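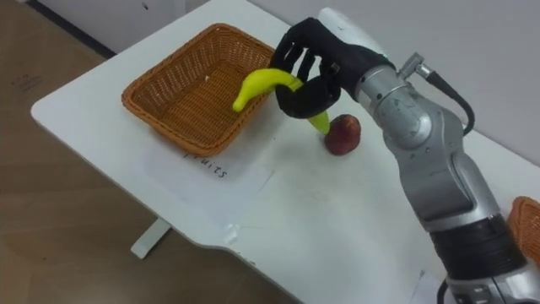 Fruit basket thread, part 1/4
Okay friends, I promised Lụa Vi I'd finally write up my fruit basket opinions, so get comfortable! I've gone back and forth on bowls for years, and I keep landing on a plain woven basket. Air gets in, and it looks cheerful even with one banana in it.

2/4
Bananas go in last, on top, always. I learned this in November when I buried a bunch under 8 apples and found them 2 days later (the smell, oh my). My sister-in-law hangs hers on a hook and I admit hers do keep nicely. 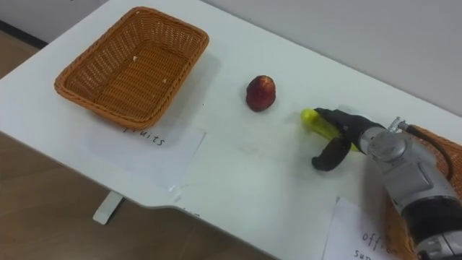 3/4
Labels! Sherif Kettani teased me about these for a whole dinner, but I love a label, and mine don't come from a store. A sheet of paper and a black pen will do it. Write "fruits" by hand, tuck the top edge under the rim of the basket, and the kids know where the snacks go (mostly, bless them).

4/4
Oh, and shake out the crumbs before you refill, I take mine to the back step. Paweena Pongsiri, you asked about lining it with a dish towel: yes for peaches, and wash it every 10 days or so. Tell me what you all keep in yours!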